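Wednesday, 9:40, sim bench

Second day with the Nustari street package (trial license). Khang wants an opinion before the end of February, whether we buy it for the sidewalk delivery work or stay with our own maps.

Install was easy. Our robot model imported after I fixed the wheel radius – my mistake, I left it in inches. Ran 300 short episodes overnight on the corner map. 19 ended with the planner stuck, and nearly all of those are at the same curve of the curb. Catinca thinks our cost map is too wide there. I am not sure yet, I will replay three of them with her after lunch.

Physics step is stable. Loading a new map is slow, 70 seconds on the small machine, and Fletcher already complained.

What I like: the paving has real texture, so the ground segmentation does not get an easy job. The road surface looks blurred and speckled next to it. I wrote to the Nustari support to ask if this is a setting. 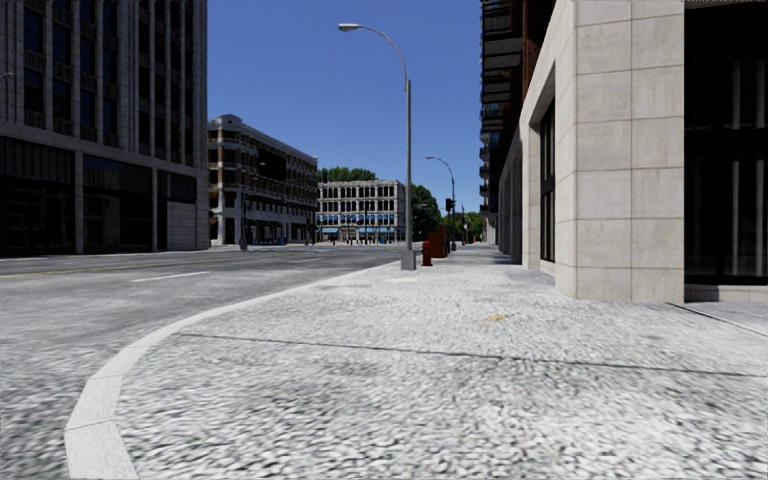
Corner map, clear sky, no pedestrians on the sidewalk. Hydrant and box by the nearer streetlight.

To do:
Same start pose, with pedestrians on.
Ask Halldóra for the price of three seats – the quote has only one.
Check if the hydrant has a collision shape. In two replays the robot passed very near to it and no contact was logged.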